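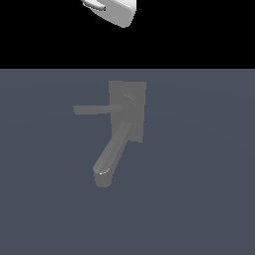

The Faucet Test

Can a robot do your chores yet? Start with the tap

The chore looks too small to write about. There is a tap on a wall, with a lever on one side, and the job is to move the lever. A child of three can do it. At Clisura, a small software firm that trains robots for household and light factory work, it has taken up most of the time since February.

Hendrik Makhubela runs the training group there. Before that he spent years fixing packaging lines, and he talks about robots the way a mechanic talks about cars. He does not expect a machine that does the whole house any time soon. He wants one that can be told to turn on the water and will do it, at any sink, without somebody standing by.

The work is done in simulation first. A simulated robot cannot break a real tap, and it can practice all night. The rooms it practices in are bare compared with a real bathroom. There is no toothpaste on the counter and no towel hanging where the arm wants to go. Makhubela says that is fine for the early stages. The robot has to learn where the lever is and which way it moves before anyone asks it to work around a towel.

Clisura's current version was given 1488 tries at the tap, with the starting position of the arm changed each time. It failed 409 of them. That is better than one failure in three, and much worse than anybody would put up with at home.

Makhubela keeps a list of the ways it fails. The most common is that the finger arrives a little too high or too low and slides past the lever without moving it. Next comes pushing in the wrong direction, which in a real house would mean leaning on the plumbing. In a smaller number of cases the arm stops short and waits, as if the job were done. He finds those the hardest to fix, as the robot has no idea anything is wrong.

Taps are hard partly because they were made for hands. A person reaching for one in the dark feels the metal, corrects, and pushes. Most robots have two fingers and not much feeling in them. They depend on knowing where things are, and a small error in that knowledge is enough to miss a thin bar.

Picking things up is in better shape. Warehouses have paid for that research for years, and it shows. A plain block with flat sides, sitting in the open, is close to a solved problem. The trouble starts again when the object is soft, wet, shiny or jammed in with others, which describes most of what is in a kitchen sink. 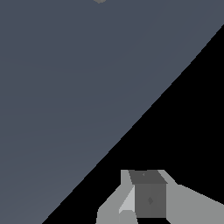 Holding an object is also only half of a chore. Somebody who picks up a cup is going to put it in a cupboard, or rinse it, or hand it to someone else. Each of those steps can go wrong, and the errors add up. A robot that gets each step right nine times in ten will finish a five-step job a little more often than every other time. Makhubela draws this on a whiteboard for every customer who visits, and he says some of them go quiet.

The customers so far are mostly from the shop floor. Swanepoel, a maker of bathroom fittings, wants a robot that can open and close the levers on finished taps before they are boxed. It is dull work and hard on the wrist, and the company has trouble keeping people in the job. A factory makes it easier for the machine as well. Every tap arrives in the same place, facing the same way, under the same lights. Clisura expects to have a robot on that line well before it has one in anybody's home.

Teditz, a cleaning contractor, has asked for something tougher. It would like a machine that goes through office washrooms at night, wipes the basins and shuts off any tap left running. The washrooms are on 50 floors in different buildings, and the fittings do not match. Some have levers, some have knobs, and some have to be pressed. Makhubela told the company he could help with the levers. The talks are still going on.

Then there is the home, where the money is supposed to be. Brutau, which sells kitchen appliances, looked at adding a robot arm over the counter and put the plan aside. Price was one reason. The other was that people in its tests did not want to clear the counter for it every evening. They could have washed the dishes in the same time.

Makhubela has no robot in his own kitchen. He has a dishwasher, bought secondhand, and he points out that it is a machine that does a household chore very well. It does one job in a closed box, and someone else has to load it. He thinks the next useful machines will be a lot like that.

The group is moving on to round knobs next. A knob has to be gripped and turned, and the wrist runs out of travel partway, so the robot must let go and take hold again. The first runs have gone badly. Makhubela has started a second list.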